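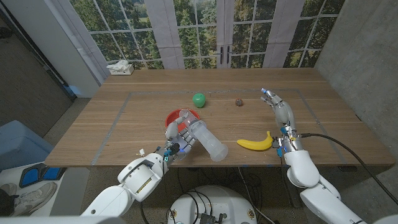 Notebook, June, after lunch

Had another go at the Gerka quote and I reckon we can squeeze it. Spare fingertips are the killer, 37 dollars each and they only sell them in packs of eight. The props cost us next to nothing, so no more fretting over plastic apples and bananas. I'd sooner put the money into cable management, as the black lead off the right wrist just runs over the table and down the side. Balogun does a sleeve kit, nearly 11 weeks' wait. Alberg hasn't replied. Want two tables taped up before the Hutomgate order goes in!

Home Notebook Orders Stores Contact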